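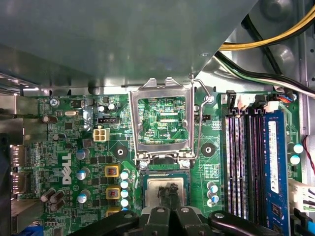 Temporary crown came off twice, do I wait for the permanent one?

I have a temporary crown on a lower back molar and it has now come off twice in nine days. The first time was on a piece of toast, the second time I was just flossing. I repair desktop computers for a living, so I'm used to parts that clamp down, like the metal load plate over a CPU socket that swings open and has a lever beside it, and it bothers me that this thing is only held on with a dab of soft cement. The permanent crown is being made at an outside lab and isn't due until the middle of September. The office put the temporary back on for free the first time. Now they say I can come in again or use drugstore cement and wait. The tooth is a little sensitive to cold water but doesn't hurt otherwise. I had a root canal on the one next to it, not this one. My share of the crown is 675 dollars and I don't want to do anything that means they have to start over. Is it all right to leave the temporary off for a couple of weeks if I chew on the other side?

Olik

Don't leave it off. The temporary covers the part of the tooth that was ground down, but it also keeps the teeth on each side from drifting. They can move a small amount in a couple of weeks, and then the permanent crown may not seat, or the dentist has to grind on it to get it in. If they can't adjust it enough you could be looking at a new impression, and that is the starting over you want to avoid.

Go back in and have them recement it. Ask them to check the bite while you're there. If the temporary is a bit high on one side, it takes the force every time you close your teeth and it will keep coming loose. Mine came off three times until someone marked it with the blue paper and took a little off the back corner. After that it stayed put for the whole month.

If you can't get in right away, the drugstore temporary cement is fine for a day or two. Rinse out the crown, dry it, try it on without cement first so you know which way it faces, then use a thin layer and bite down gently. Clean off the extra around the gum. Don't use super glue or denture adhesive. Take it out at night if it feels loose – you don't want to swallow it or breathe it in.

For flossing, pull the floss out sideways through the gap. Don't snap it back up.

Sandoval

I left mine off for nearly three weeks and it was fine, the crown went right on. Cold drinks hurt though. Everybody is different I guess.

Drumorcombe

Mine was on a front tooth so I couldn't leave it off anyway. One thing to add to what Sandoval said, call the office if the cold sensitivity gets worse, or if it starts to ache by itself or hurt with hot drinks. Yours didn't have a root canal, so the nerve is still in there and they will want to look at it before the permanent crown is cemented. Also ask what they charge for a second recement. My office did the first one free and then billed me.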